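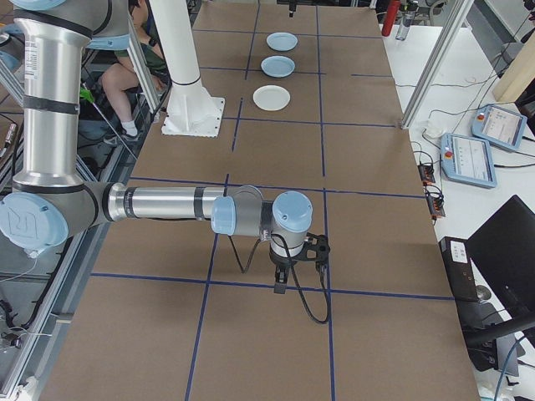
Skellomex opens orders for Zeno tabletop arm kit
Thursday, November 18, 2021
By staff writer

KANIDCOMBE - Skellomex has begun taking orders for Zeno, a service package for small shops that want to set up a robot arm and gripper on an existing work table. The package covers mounting, cabling checks and 11 hours of operator training on the teach pendant. The arm itself is bought or leased separately.

Pricing starts at $586 a month on a 10-month term. Abbasi, a packaging supplier, has used the service since May for plate handling and reported nine unplanned stops in that period, most of them traced to gripper settings. Skellomex said a revised gripper setup routine is included in the version now on sale.

Customers must provide a rigid table and a grounded power supply. Remote support is limited to weekdays. Safety assessment of the finished cell remains the buyer's responsibility and is not included in the monthly fee.

Last updated: 4:10 p.m.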